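Small Plates, Big Opinions: A Chat About Toy Kitchens

I've been wanting to do an interview about play food for ages, and my sister keeps telling me no one will read it, so hi to everyone who's here! My guest runs the toy kitchen corner at Brasik, the little shop on the hill in Mudgway where I have spent far too much of my own money. She's been buying, sorting, washing and mending pretend groceries for years. She asked me to leave her name out (her mother reads everything online and then calls), so she's just "she" today.

We sat down at four in the afternoon with coffee and a tin of ginger cookies, and I started with the question I get most from parents. What do you buy first?

"Plates," she said, before I'd even finished asking. "Everybody goes for the food. They buy a giant box of food, and then the kid has nowhere to put it. You put one plate down in front of a three-year-old and they know what to do. You put a pile of vegetables down and they throw them."

I laughed because I was that parent. I bought the giant box. I'm still finding peas.

Her own starter set is a mixed bunch. There's one large round plate, a colander, a mug, a bowl, some fruit and a bottle of ketchup. None of it matches and she likes it that way. "Matching sets make kids careful," she told me. "I don't want careful. I want soup with an orange in it." 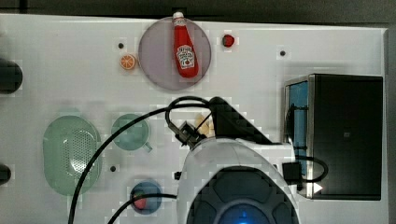

Ketchup on the big plate, with the orange slice and the little red one on either side.

I had to ask about the ketchup, because in my house the ketchup is the star. My youngest puts it on everything, including the dog's bed. She nodded so hard at this that she spilled some coffee.

"It's always the ketchup! I could sell a box with one bottle in it and nothing else. They know it from home, they know what it does, and it's got a cap, so there's a front end and a back end. Kids love a thing that has a top. And they get to squeeze it over somebody else's dinner, which at home they're probably not allowed to do."

We went off on a long tangent here about mustard (she thinks it's a waste of money, I disagree, we're still friends). Then I asked about the colander, which I've never once seen on a wish list.

"Buy the colander," she said. "I will fight people on this. It's a strainer, it's a hat, it's a boat for the fruit. You can take it in the bathtub. When a kid has a colander, you get steps. First we wash it, then we cook it, then we eat it. Without one it goes straight from the basket to the mouth."

I asked if real kitchen stuff works just as well, and she was pretty relaxed about it. She's all for using your own light mugs and bowls as long as nothing can break. Her one rule is size. Play food should fit in the dish with room left over, or little kids get frustrated trying to balance it. She also likes to have more than one color of dish out, so that the blue bowl can be the baby's and the green mug can be grandpa's. Kids hand out dishes to people who aren't there, she says, and they remember whose is whose for weeks.
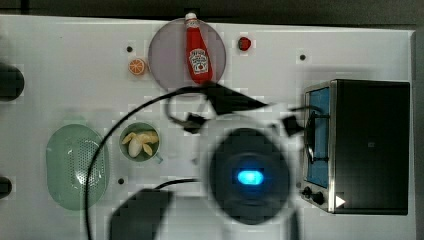 Then we got to appliances, where the real money goes. She's had plenty of play ovens come through the shop, and she has feelings about them. The Zimstead one, which I almost bought last December, is the one she gets asked about most. She thinks it's fine. She also thinks it has too many sounds.

"If the oven does all the talking, the child doesn't have to," she said. "I like a door that opens and a place to put things. Let them make the ding. They make a really good ding."

She feels the same way about bananas, and yes, I have a whole page of notes on bananas. A banana that comes apart is the best three dollars you can spend, according to her. There's the peeling, there's the breaking up, and then there's the sharing, since four kids can each get a bit. The downside is that the pieces wander off. She keeps hers together in a bowl and does a sweep under the shelves before she closes.

I wanted to know how much play food a house really needs, and she told me about the time she took in a donation from a family over in Lakach. It filled the back of her car and most of the front seat. She sat on the shop floor with her daughter and they counted the whole lot, just to know. 1,921 pieces! She kept 400, and she still thinks that was too many.

"For one child, what fits on a small table," she said. "Spread it out so they can see everything. If it's in a bin, they only ever play with the top layer. And then put half of it away and swap it later. It's like Christmas and it costs you nothing."

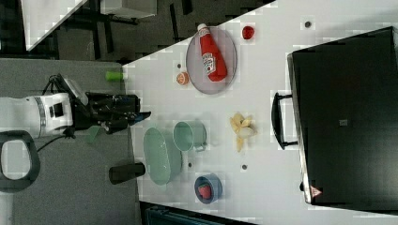
Cleanup was the part I was really hoping she'd solve for me. My kids can set up a restaurant in two minutes flat and then forget how arms work when it's time to put it away. She doesn't make a speech about it. She calls out, "The restaurant's closing!" and everybody clears the dishes first and the food second, the way you would at home. Fruit goes in one basket, dishes go in another. She used to have nine baskets with labels and she got rid of them.

"I was the only one who cared about the labels," she said. "I was sorting grapes at ten o'clock at night. Two baskets. That's plenty."

For washing, she uses warm water and a drop of dish soap, and she lays everything out on a towel overnight. Hollow pieces get a good shake first. Anything with stickers gets wiped with a damp cloth, and she never soaks it. She told me about a whole batch of labels that came off in the sink once, and a week of kids asking her what was in the bottles.

I'd used up most of her break by then, so I asked what she'd play with herself, if nobody was looking. She thought about it through an entire cookie.

"The mug," she said. "I'd sit down and let somebody else bring me a coffee."

She sent me home with a colander. My son wore it through dinner, and he wants to know when we're going back for the oven.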